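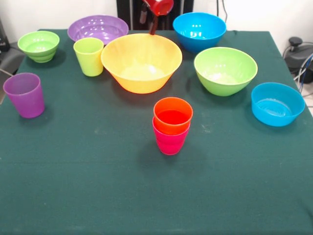
Yellow bowl, lime-green cup, purple bowl behind. Green cloth throughout.

Picnic Plastics, Gallery One

Pliltis says its new colours "bring the table together". I have my doubts. The big yellow bowl has a nice wide rim and goes orange towards the bottom where the light gets through, and I'd use it for chips. The purple one is wide and shallow - good luck with soup.

The small light-green bowl with the ribbed sides is my favourite, grudgingly. Whether any of it survives a summer in the caravan is another matter.

Tanvir Akanda

268 shares
Comments (4)

Recent galleries
Kornex lunch boxes, reconsidered
Alcantara enamel mugs
Girnis picnic rugs in grey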